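Leonie Treloar
Right, a small thread about cloths and rope, because I've been on a proper kick this month and I need to tell someone!

Leonie Treloar
It started with the drawer. You know the one. Every duster, every odd bit of string, every bag that once held a pair of shoes, all rammed in so tight that it stuck. In February I pulled the lot out and swore I'd only put back what I really use.

Leonie Treloar
My top tip is to get everything soft on to one big wooden table before you fold a single thing. Spread it right out! You see the colours properly, you spot the doubles, and you find the end of the string (eventually).

Leonie Treloar
I do love a workbench for this. There's so much more room than on a kitchen side, and cloth looks gorgeous against pale wood. 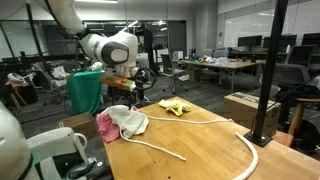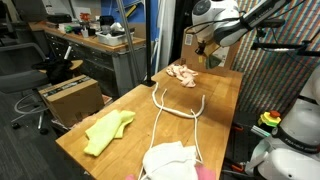
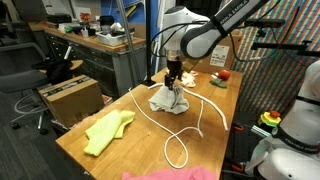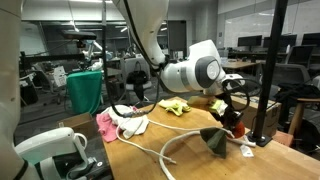 Pink, white and yellow-green on the wood, and rope wandering wherever it likes

Leonie Treloar
That yellow-green is my favourite colour for a cloth, full stop. You can find it from the other side of the house. I bought a pack from Nolar 2 years ago and they've been through the wash 200 times, I swear, and still look cheerful.

Leonie Treloar
Pink ones are for glass and mirrors in our house. White ones are for anything that gets boiled afterwards. Don't mix them up or you'll be picking fluff off the bathroom mirror all evening (ask me how I know).

Leonie Treloar
Rope! Coil it loosely, bigger loops than you think, and tie it once round the middle. If the end has started to fray, a bit of tape before you put it away will save it. I've got a length from Lowther that I taped three summers ago and it's still going strong.

Leonie Treloar
Someone asked about drawstring bags. Keep them! One for string, one for clean cloths, one for the rags that are only fit for bike chains. Knot the cord so it can't vanish into the hem.

Leonie Treloar
Folding next. I go in thirds and then stand them up on end, so I can grab one without wrecking the rest. Will post the drawer once I've found somewhere for the sponges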